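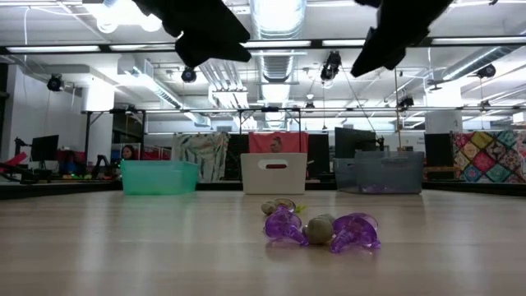
Bonsu Manipulation Group - Equipment & Purchasing

Two-Finger Gripper Station: What to Order

Mar 17, 2026 | By Mariama Agyeman
Print this page | E-mail this page

The standard station is a robot arm with a two-finger gripper, a wood-grain table and a set of storage bins along the far side. Use this page when you plan a new station or replace parts on an old one.

Gripper and fingers. We buy the Vumari parallel gripper. List price on our last quote was $2,428 with one pair of fingers. Order a second pair at the same time, as lead time on fingers alone is 24 working days. Blunt black tips are fine for most sorting work. See-through plastic pieces like the purple ones we use are slippery, so budget for pads if your task is mostly those.

Table. Raised edges are required. Small rounded objects roll, and a plain desk will not do. A smooth top picks up reflections from the ceiling lights, so ask Kofi Opoku about a matte sheet before you order one - we have a few left from November.

Bins. Four per station, in different colors and sizes. Translucent bins are acceptable. Do not order lids.

Objects. Mixed shapes and colors, light enough to lift with two fingers. Allow $40 per station per quarter for replacements. Charge these to supplies, not equipment.

Space. Leave room behind the bins for people to walk and sit. Hanging cloths and dark panels are ordered separately through Dela Antwi and should not go on the station request.

Requests for over one station need a floor plan. Send the plan and the quote together to Marcelino Ibarra. Spare cables and mounting plates are in the Brumska cabinet and do not need a request.

Print this page | E-mail this page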